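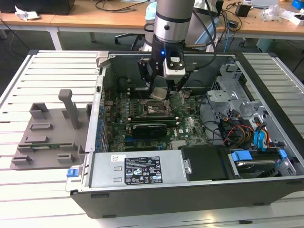
An open desktop tower on its side, with the processor just above its socket.

Keep the Old Tower, and Open It Up

May 26, 2021
By Genalyn Salazar

Search Fledside
Search for: Go

My first computer of my own was a beige Relemton that my uncle carried up two flights of stairs in October, when I was 12, and I was so proud of it that I dusted it before I did my homework. I had no idea what was inside. It hummed, it got warm, and when it stopped humming my uncle took the side off and let me look.

I have been fond of the insides of desktop computers ever since, and I want to say a word for them now that so many people I know are hauling theirs to the curb. A tower is a roomy, sensible thing. Lay it on its side and there is the motherboard, green as a pond, with its little capacitors standing in a row, and the graphics card in its slot, and the red, yellow and black wires bundled up in the drive cage. You can point to a part and say what it does. I can't say that of my phone, or of the thin laptop I'm typing on, which I love and which I couldn't open without a heat gun and a prayer.

The processor is the part that still makes me hold my breath. It's a small square of silver, and it has to come straight down into the socket, with no pushing and no wiggling. My uncle used to stop talking when he did it – and he was a man who talked through movies.

Last year I kept an old machine going for my mother, who lives out past Macapagal Road and wants only her email and her card games. I spent 21 dollars on a used drive from the Dridus shop and one long afternoon at the kitchen table. She has no complaints, and she complains about most things!

So before you throw yours out, take the side panel off and have a look around. Unplug it first, please. You may find you'd like to keep it.

Comments (3)

tomasz_r: Mine is 18 years old and still runs the label printer. Nice piece.

Bev in the valley: I always get stuck on the front panel wires. Any advice?

oldsolder: Bev, take a picture before you pull anything.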